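Sadley Street Toy and Book Exchange
Progress report to the Provska Fund, October

Dear Songül,

You asked for a short account of how the sorting room is coming along. It is coming along the way sorting rooms do, by getting worse first. We took in 334 donated items last month, of which a fair share were jigsaws, and one was a very good casserole dish that I have been told to stop trying to return.

The main spend this period was on baskets. The old cardboard boxes had gone soft at the corners and the labels fell off whenever the door opened, so we moved to colors. Green is ready to go out, orange needs a wipe or a missing piece found, red is past saving. The argument over whether red should mean "stop" or "urgent" took up most of a Tuesday. 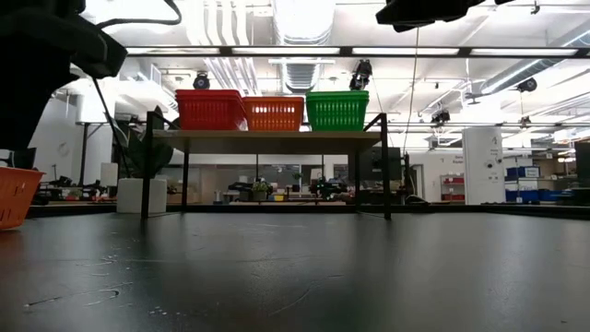 Red, orange and green baskets on the shelf, with another orange one down on the table.

The shelf has a light wooden board on a black metal frame and stands toward the far side of the big dark table. The table is scratched and will stay scratched; I had a quote from Cornov for resurfacing and put it in the red basket.

Still to do: written instructions for new sorters, and a second evening session of 16 people if we can find the chairs. We have $2,126 left in the equipment line and would like to move $30 of it to tea. Please let me know if that needs a form.

Annapurna Gounder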